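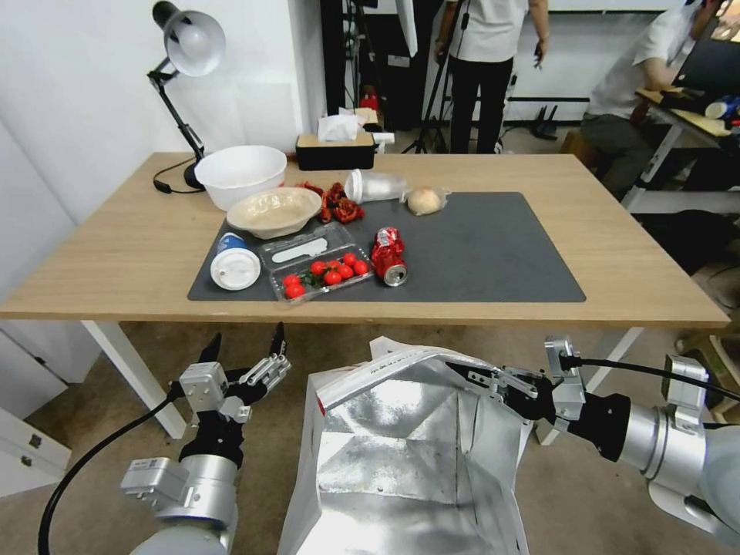 [irnia-players] Re: Divisi in the second movement, and who has the parts
From: Inger Vídalín
Date: 30 May 2020

All,

Sorry for the slow answer, been trying to get the bowings out of my head and onto paper before I lose them again. Quoting Konrad's message so we're all on the same page, then my bits underneath.

> Konrad Pawlak wrote:
>
> Dear all,
>
> I have been through the second violin parts for the Kaneko and they do
> not agree with the score. Figure G onwards, the score has us divided
> by desk, the parts have us divided by player. At the speed Emiko
> wants it makes a great difference, the lower line is all string
> crossings and if the inside player has it they also have the page
> turn. I tried it at home both ways and by desk is much easier.
>
> Also the slur in the bar before H is in my part and not in Ayane's. Are
> we on different printings? Mine says Vudton on the cover, revised. Hers
> I think is the old hire set.
>
> Could the leader please decide, and could somebody say who has the
> spare set. I do not have it. I had it in the spring and gave it back.
>
> Konrad

Right. By desk. Agree with Konrad completely, and it's what the score says so let's just do that. Front desk upper line, second desk lower, alternate going back. If you're on your own at a desk take the upper and don't worry.

The printings. Yes, two different ones, I checked. Revised Vudton has the slur before H, the hire set doesn't. I rang Emiko and she wants it WITHOUT the slur, separate bows, near the point, very little sound. So Konrad, cross yours out (pencil please, soft pencil, we had a letter last time). Firsts the same at the matching place 2 bars later, it's slurred in both printings and she wants it out of both.

While I had her on the phone, other things she asked me to pass on:

Opening of the slow movement, no vibrato till the oboe comes in. None at all. She means it, she stopped the cellos over this in the last project.

The up-bow on the first note of the finale stays. I know several of you hate it. I tried it down-bow and we end up at the wrong end for the accent, so up it is, start in the upper half and don't dig.

Letter M, she beats it in 4 and then goes into 2 at the key change, not before. The parts have the tempo mark a bar early. Write it in big.

Godness: the overture is off the programme, we're doing just the suite. So stop practising page 3, Tsz-kin, sorry, I know you'd only just got it learnt.

Bowings. I've marked up the first violin part and I'll scan it tonight and send to the section leaders only, as the list won't take attachments over 500 KB and last time it bounced to everyone. Leaders please copy into your own parts and pass back. Violas, you don't need to match us at D, Ayane and I talked about it and it sounds better if you hook the dotted rhythm and we don't. Cellos match violas there. Basses do what's comfortable.

Spare set. I haven't got it either! Konrad says he gave it back, and I believe him, but it isn't in the cupboard with the rest of the Kaneko. Would everyone look in the folder they use for the Irnia summer music, as thats where things usually end up. It's in a green card sleeve, the second violin part has a torn corner. If it's really lost we pay for the whole set and not just the missing parts, so please do look and don't just think about looking.

Sectionals. Not fixed yet. I'd rather have one long one for upper strings than two short ones, nearly everyone said the same when I asked. Tell me if you can't manage evenings. Tsz-kin has offered to take the cellos and basses separately, which is very kind, reply to him direct and not to the list.

Tuning. We'll take the A from the oboe, strings in order from the bottom, basses first, then cellos, violas, seconds, firsts. Quietly. And not all of the finale solos during the gap please, you know who you are.

Last thing, the solo in the suite. Emiko has asked if I'd stand for it. I said no, I'll play it from the chair, it's 4 lines and it comes out of the section and goes back in. Konrad, you'll have to turn early on the desk behind me as I can't reach my own page there and Ayane will be turning mine. No, wrong, Ayane's leading the violas this time. I'll sort out who's sitting with me and write again.

Parts, pencils, green sleeve.

Inger

--
irnia-players mailing list
Replies go to the whole list unless you change the address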